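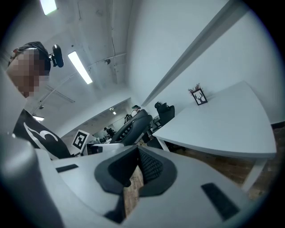
Re: [handheld-manip] Wrist views vs head view, what are you all keeping?

Posted in June by the Harkico bench team
4 min read
Search this list Search Advanced

Hi all,

Sorry for the slow answer, we've been flat out getting the Trarkar runs finished before the room gets rearranged again. Quoting the original so it's all in one spot:

> We've been training on wrist cameras only and the policies are fine
> up close but wander a bit on the approach. Has anyone added a head
> view to handheld gripper demos and seen it pay off? And do you
> bother with marker cubes, or just trust the visual-inertial
> tracking? We're on a pretty small budget, so please be blunt.

Blunt it is, then! Yes, add the head view, but don't expect it to fix everything. We recorded 101 demos of our two-handed sorting task (Soltari is our name for it, it's just moving odds and ends between two trays) and trained the same policy twice, once with wrist views only and once with wrist plus head. Then we gave each version 20 rollouts on the arms. Wrist only finished 5 of them. With the head view it was 11. Same starting layouts, same checkpoint rule, and we didn't go fishing for a nicer seed, although I was tempted.

Where it helped was exactly where you're having grief, on the approach. The wrist fisheye picks up a huge amount of room, ceiling lights and chairs and all, and you'd reckon that would be plenty for working out where you are. But when both hands are swinging about, neither wrist view says much about where the other hand has got to. The head view has the pair of them together most of the time, and the policy seems to lean on that. Once the fingers are nearly on the object it made no difference that I could measure. Fumbled grasps stayed fumbled.
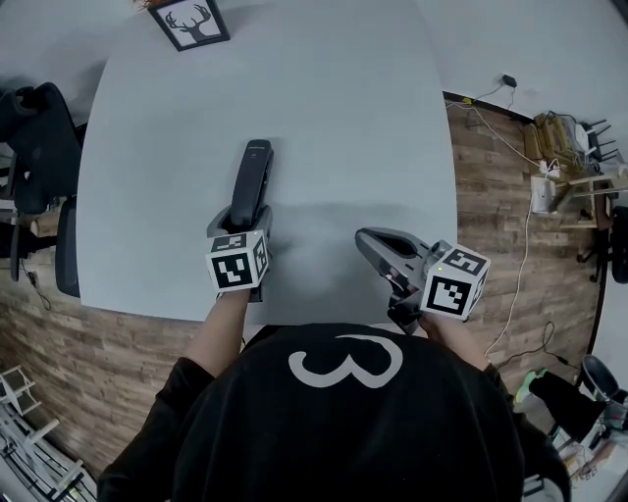
Both grippers over the bench, marker cubes on, seen from behind.

On the cubes: we keep them. Tracking from the wrist cameras alone was good until somebody turned quickly towards a blank wall (we've got a lot of white wall, a white ceiling too) and then the trajectory would slide off by a bit and never quite come home. With the cubes we can check the two grippers against each other whenever they're both in the head view, and chuck the demo if they disagree. It's a print job and some patience, so the budget should survive. Calibrating the cube to the finger pads is the annoying part. I'd set aside an arvo for it and do it with the radio on.

Things I'd do differently:

- Lock the head camera's exposure. Ours drifted and I spent ages blaming the network.
- Have the same person do a spread of layouts. We let one person do all the easy ones and the policy picked up their posture along with the task.
- Write down the time offset between the streams at the start of every session. Every one! I skipped it for a single batch and had to line the whole lot up by hand.

The alignment script is the old MacBrayne one with our cube check bolted on the end. It's ugly and the comments are mostly me grumbling, but I'm happy to send it to the list if people want it. Next up is masking the background in the wrist views to see if the gap to the head version closes or gets worse. My money's on worse.

What frame rate are you recording at, by the way? If your wrist streams are slow I'd look at that before buying any more cameras.

Cheers,
Harkico bench team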